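How Stretchy Sports Shorts Work, and How to Fold Them

By Tadeo Herrera
Prultulis Explainers for Ages 8 to 12

Compression shorts are shorts that fit tightly against the skin. Runners wear them, and so do soccer players, dancers and cyclists. Some people wear them alone. Others wear them under a looser pair. This page explains what the fabric is made of, how the parts are sewn together, and how to fold a pair so that it fits in a drawer.

What "compression" means

To compress something is to press it into a smaller space. If you squeeze a sponge in your hand, you compress it. Compression shorts press gently on the legs and hips. The shorts are made a little smaller than the body that will wear them. When you pull them on, the fabric stretches, and the stretched fabric tries to return to its first size. You feel this as a light, even squeeze.

A fabric that returns to its first size after being stretched is called elastic. A rubber band is elastic. A sheet of paper is not.

What the fabric is made of

Most compression fabric is a mixture of two kinds of fiber. The first is usually nylon or polyester. These fibers are strong, smooth and thin. The second is elastane, also called spandex. Elastane is the fiber that does the stretching. A single elastane fiber can be pulled to several times its own length and still return.

Labels give the amounts as percentages. A label might read 80% nylon, 20% elastane. The two numbers add up to 100 because they describe the whole fabric. Find the label on something stretchy that you own and check the sum.

Knit and woven

Fabric can be woven or knit. In woven fabric, straight threads cross over and under each other, like the strips in a paper placemat. Bedsheets are usually woven. In knit fabric, the yarn is bent into rows of loops, and each loop holds the next one. When you pull on knit fabric, the loops change shape and the fabric grows longer. When you let go, the loops relax.

Compression shorts are knit. The stretch therefore comes from two places: the elastane fiber and the loops.

The knitting machine in the Horobets workshop has 1,074 needles arranged in a circle. Each needle makes one column of loops. A circle has 360 degrees, and the needles are spaced evenly all the way around it, so the machine produces a tube of fabric with no side seam. The tube is later cut open and laid flat.

The parts of a pair of shorts

Waistband. The waistband is the wide band at the top. It is thicker than the rest of the fabric and contains more elastic. Its job is to keep the shorts from sliding down. Many makers put their name on it, repeated again and again. On some waistbands the letters are knit into the band with a second yarn. On others they are printed.

Leg panels. The legs are cut from flat pieces called panels. A panel for a leg is wider at the top than at the bottom, because a thigh is wider than a knee.

Gusset. A gusset is an extra piece of fabric sewn in where two legs meet. Without it, four seams would come together at one point. That point would be thick and would pull hard each time the wearer took a long step. The gusset moves the seams apart and adds room to move. Gussets are also found in tents, gloves and the bottoms of grocery bags.

Hem. The hem is the finished edge at the bottom of each leg. A good hem stretches as much as the fabric around it. Hems on stretchy clothes are sewn with a zigzag stitch or a looped stitch, because a straight line of ordinary stitches would snap when stretched.

Seams. A seam is the line where two pieces are joined. Shorts that fit tightly often have flat seams. The edges of the pieces are joined so that there is no ridge to rub the skin.

Why they do not lie flat by themselves

Cotton shorts spread out easily on a table. Compression shorts are less cooperative. The waistband elastic pulls inward and gathers the fabric below it. The gusset was shaped for a body, which is round, so it makes wrinkles when it is placed on a flat surface. The light fabric moves whenever it is touched. One leg often ends up lower than the other, with its hem bunched. 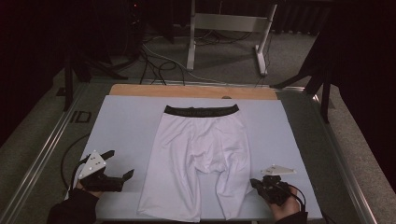
To fix this, work from the top to the bottom. The waistband is the heaviest part, so it stays put once it is straight. After that, each leg can be smoothed toward its hem with the flat of the hand. Do not pull hard. Stretched fabric shrinks back when you release it, and the wrinkles return.

Folding, step by step

1. Place the shorts face up on a clean, flat surface, with the waistband farthest from you.
2. Straighten the waistband so that it runs from left to right.
3. Smooth both legs toward you. Line up the hems.
4. Fold one leg over the other. The shorts are now half as wide.
5. The gusset will stick out at the side as a small triangle. Tuck it in to make a straight edge.
6. Bring the hems up to the waistband.
7. Fold once more if the drawer is narrow.

Count the layers. A pair of shorts lying flat has 2 layers of fabric, the front and the back. Step 4 doubles this to 4. Step 6 doubles it again to 8. Seven folds would give 256 layers, which is too thick to bend by hand.

Washing and drying

Elastane is damaged by high heat. Wash stretchy shorts in cool water and hang them up to dry. Fabric softener leaves a coating on the fibers, and the coating makes it harder for them to carry sweat away from the skin. Wash white shorts with other white clothes. Dye from a dark sock can move through the water and stay in the white fabric.

Try it: a stretch test

You need a ruler, a washable marker, an adult's permission and an old piece of stretchy clothing.

Draw two dots on the fabric 4 inches apart. Hold one dot at the zero mark of the ruler. Pull the other dot gently until the fabric resists, and write down the new distance. Let go, wait a minute and measure again. If the dots are 4 inches apart once more, the fabric has full recovery. If they are farther apart, some of the elastic fibers have worn out. Repeat the test in the other direction, because many knits stretch more across than along.

Words to know

Elastic: able to return to its first size after stretching.
Fiber: a very thin strand used to make yarn.
Gusset: an extra piece of fabric that adds room.
Recovery: how completely a fabric returns after being stretched.

Next in this series: How a Zipper Closes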